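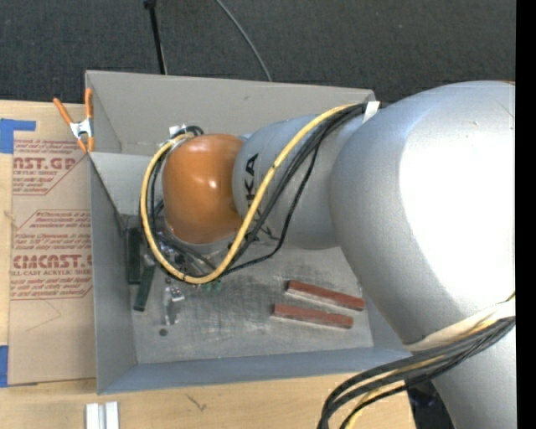 敞口的灰色金属箱，薄板箱壁，放在浅色木台面上

工作台上的金属箱怎么用才顺手

上个月写了木台面打蜡，留言里问得最多的居然是箱子！大家想知道敞口的金属方箱摆在木头台面上会不会刮、会不会响、里面的东西怎么才不会滚成一锅粥。我在Dorbridge那间小工作间里用这种箱子用了好些年，踩过的坑不少，这回就专门聊聊它。

先说买。

我现在用的几只是在Kerkico的旧货区淘来的，还有一只是搬家时从上一任租客手里接过来的。新的当然也行，不过旧箱子便宜得多，薄壁的箱子本来也用不着多讲究。挑的时候我会把箱子放到平地上，用手按四个角，哪个角翘起来一按就知道。翘一点点没关系，回家垫一下就平了，翘得厉害的放在木台面上会晃，每丢一个扳手进去就“哐”一下，听半天人都烦了。

再就是摸箱口。薄金属板的箱子好不好用，全看这一圈边。有的边是卷过的，手搭上去圆圆的；有的就是一刀裁下来，手指头划过去凉飕飕的，吓人。摸的时候别光着手快速划，戴只薄手套，或者拿团棉花沿着边走一圈，哪里挂住棉花丝哪里就有毛刺（这个办法是我妈检查旧铁盆用的，特别灵）。有毛刺就用细锉刀斜着带几下，再拿砂纸包住手指宽的小木块过一遍。锉完的金属屑千万别用嘴吹，用湿布沾走。

要是懒得锉，还有个办法，剖开的软管往边上一卡，一圈就包好了。我用的是浇花剩下的旧水管，拿美工刀顺着长度划开，天冷的时候管子硬，先在热水里泡软了再卡，拐角的地方剪个小三角口，不然会拱起来。样子不好看，但是手伸进伸出一天都不会挂袖子。

然后是台面。

浅色木台面真的很显脏，也很显划痕，我当初喜欢它亮堂才选的，用了一个冬天就开始心疼了。金属箱底最伤木头的时候就是拖，里面装满了东西，人又懒得抬，一推，一道灰黑色的印子就出来了。我的做法是箱底四个角贴毛毡。买来的毛毡贴背胶都一般，机油一沾就掉，我会先用酒精把箱底擦干净，等它干透，再贴，贴完把箱子正过来压一晚上。

有人喜欢整张垫橡胶垫，我也试过，说说我的感受：不滑，也安静，这两点很好。可是黑色橡胶垫在浅木头上压久了会留一块黄印子，我那块怎么擦都擦不掉，最后是砂掉的。如果一定要用橡胶，中间隔一层牛皮纸，过一阵子把箱子挪开透透气。软木垫我觉得最合适，就是碎渣多，裁的时候在门外裁。

已经有灰印子的也别急着砂。先用干的白橡皮擦，对，就是小学生用的那种，顺着木纹来回擦，浅的印子能擦掉大半。擦不掉的再上细砂纸，轻轻地，顺着纹路，砂完补一点蜡。我一直用Turunen的无色蜡膏，一罐花了我70块，用得很省，抹上去薄薄一层，过半小时拿旧棉T恤擦开。有颜色的蜡别往浅木头上用，补出来一块深一块浅，比划痕还显眼。

水渍也提一句。金属箱夏天早上容易在底下闷出一圈潮气，尤其是工作间夜里凉、白天又热得快的，箱子和木头贴得严严实实，潮气就跑不出来。垫了毛毡就有缝，能通风，所以毛毡这一步我是真心推荐！

箱子里面放什么？

敞口箱最大的好处是伸手就能拿，最大的坏处呢，也是伸手就能丢……什么都往里扔，过几天就找不到东西了。我给自己定的规矩很简单：台面上的箱子只放手头这件活要用的，活干完就清。螺丝螺母这类小东西不直接进箱，先进小盒，小盒再进箱。小盒用过装酸奶的杯子，太轻，老是翻；现在用的是浅的金属饼干盒，底下粘一小块磁铁贴，如果箱底吸得住就会特别稳。买磁铁之前先拿个冰箱贴试试，有的金属箱不吸磁铁，我就白买过一包。

箱底我会铺一层东西。毛巾最容易想到，可是毛巾会勾，线头缠在钻头上很讨厌。铺过报纸，油一浸就烂。现在固定用的是抽屉防滑网，剪得比箱底小一圈，脏了拎起来抖一抖，温水加洗洁精泡一会儿，晾干接着用。薄壁箱子回声大，铺了之后丢东西进去声音一下子就闷下来了，晚上干活也不怕吵邻居。

还嫌响的话，在箱壁外侧贴一小片隔音胶，贴在最大那面的正中间就行，用不着贴满。敲一敲，“当当”变成“噗噗”，很解压哈哈。

高的东西靠一边放，矮的放中间，取的时候手从上面直接下去，手腕不用拐弯。我以前是反过来的，螺丝刀全插在靠自己的这一边，每次都要翻过刀柄去够里面的东西，袖口勾倒过好几回。后来换了方向，舒服多了。

关于线。

台面上方走的线和管子，最怕垂下来搭在箱口上。金属边一磨，外皮就毛了，天天进出天天磨，迟早出问题。我的习惯是凡是跨过箱子的线都收成一束，每隔一段绑一下，留够转弯的余量，弯要大、要松，别为了好看拉得笔直。绑带我偏爱魔术贴的，能反复拆。用胶布缠也可以，就是时间长了会黏糊糊的，拆的时候一手胶，拿点食用油搓一搓再洗就掉了。

粗线和细线最好分开看一眼，细的那根常常会自己松出来荡在外面，干活时最容易被勾住的就是它。每次开工前我会用手从头到尾捋一遍，顺便看看外皮，发现压扁的、裂口的，断了电再处理，该换就换，别拿胶布糊弄。

清洁。

平时一把软毛刷就够了，从箱角往中间扫，扫成一堆，用湿纸巾捏走。角落里油和灰和成的那种黑泥，拿旧牙刷蘸一点小苏打糊，放一会儿再刷，刷完清水擦两遍，最后一定要用干布收干，接缝的地方多按几下。接缝是最先长锈的，我吃过这个亏，洗完往墙边一靠就去吃饭了，过几天再看，缝里一条橘黄色的线。

有浮锈就用铝箔揉成团，沾点水轻轻搓，搓完擦干，抹薄薄一层油。缝纫机油就很好，别用炒菜的油，会发黏，还招灰。喷漆的灰色箱子掉了漆，可以补，先砂毛边缘再喷，喷的时候隔远一点，薄薄地来，等干了再来一层。我自己嘛，掉漆一般就不管了，工作间里的东西，能用就好。

抬箱子这件事也说一下，装满的薄壁箱不要只提一边，壁会往外鼓，鼓过一次就再也不方正了。两只手托底，重的东西先拿出来。箱口要是已经有点外鼓，可以里面顶一块木方，外面垫木板，用橡皮锤慢慢敲回来，急不得，一锤子下去容易敲出个坑。

最后回几条留言。

有人问Fekunov那种带盖的能不能代替敞口的。我借来用过一阵，防灰确实好，可是盖子没地方放，每次都立在脚边，踢到好几回，所以我只拿它装不常用的东西，放在架子下层。

有人问箱子放台面哪个位置。我放在惯用手的对面，这样右手拿工具、左手去取零件，两只手不打架。左撇子反过来试试。离台边留出一个手掌宽，胳膊肘扫到也不至于掉下去。

还有人问毛毡多久换一次，我没有固定的日子，推箱子觉得涩了、或者听见沙沙声，翻过来看一眼，里面多半嵌了金属屑，那就赶紧撕掉换新的，嵌了屑的毛毡跟砂纸差不多，划起木头来可狠了。撕下来的残胶用吹风机吹热，拿旧卡片一刮就干净。

下一篇打算写台钳怎么装在木台面上才不松，我家那台的螺栓孔当初钻歪了，正好趁重装的时候一起写。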